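Clearing the white table

Filed under: Home / Small repairs / Notes

The white plastic table next to the sofa has become the place where packaging goes after a parcel is opened. It was bought as patio furniture and still has the umbrella hole in the center, fitted with its plug. It came indoors in July when the old side table lost a leg, and it has stayed because it weighs almost nothing and can be lifted with one hand.

The top is molded with a raised diamond lattice. On a patio this is sensible, as the ridges stiffen a thin sheet and hide scratches. Indoors it has one drawback. Small scraps of corrugated board sit against the ridges and do not sweep off cleanly with the side of the hand. A dry cloth pushes them along one ridge and leaves them at the next. Lifting the pieces works better than wiping – at least for anything larger than a thumbnail.

The current load is mostly torn brown cardboard, with some printed paper mixed in. I no longer flatten cartons before tearing them. For the small ones the tearing is quicker, and the fragments pack down tighter in the bag.
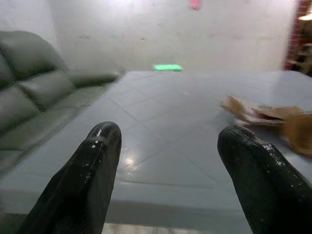
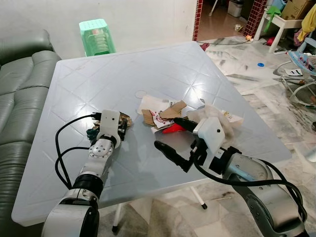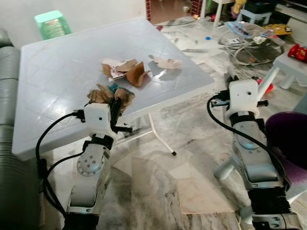

Photos: Rizwan Gazi

The order of work matters more than the speed. I take the large cardboard first, in bundles, compressing each one before it leaves the table. A loose handful sheds bits on the way to the bag, and on polished marble tile the bits slide under the sofa. Flaps that stand on edge are easy to pick up and go next. Flat pieces are slower, as there is nothing to grip until one corner has been raised. The lattice helps a little if the piece is nudged until it bridges two ridges.

Printed paper goes in with the board. Tissue does not, and neither does anything with a plastic film on it. Lise Beaudoin pointed out in a comment on the last post that glossy inserts vary and that a tear test is enough: if the torn edge shows fibers all the way across, treat it as paper; if it stretches, it is film. I have used her test since and have no corrections to make.

For the bag I use a 12 gallon paper sack from Prollier, folded down at the rim to stay open. The Tukell frame I tried before it held the sack upright but put the opening 6 inches above the table edge, so every handful had to be lifted over. The sack on the floor is lower and needs no assembly.

After the pieces are gone I wipe the top with a damp microfiber cloth, following the diagonals in one direction and then the other. The plug comes out once a month and gets rinsed, as dust collects under its lip. The legs need only a check that the foot caps are seated. A bare tube end will mark polished stone, and replacement caps from Weerasinghe cost 75 cents each.

Remaining item: the sofa arm is too close to the table on that side, and scraps drop into the gap between the two. Moving the table out a hand's width would fix this at the cost of some walking room. I will try it and report the result in the next post.

Contact | © Wagner Siqueira | Back to top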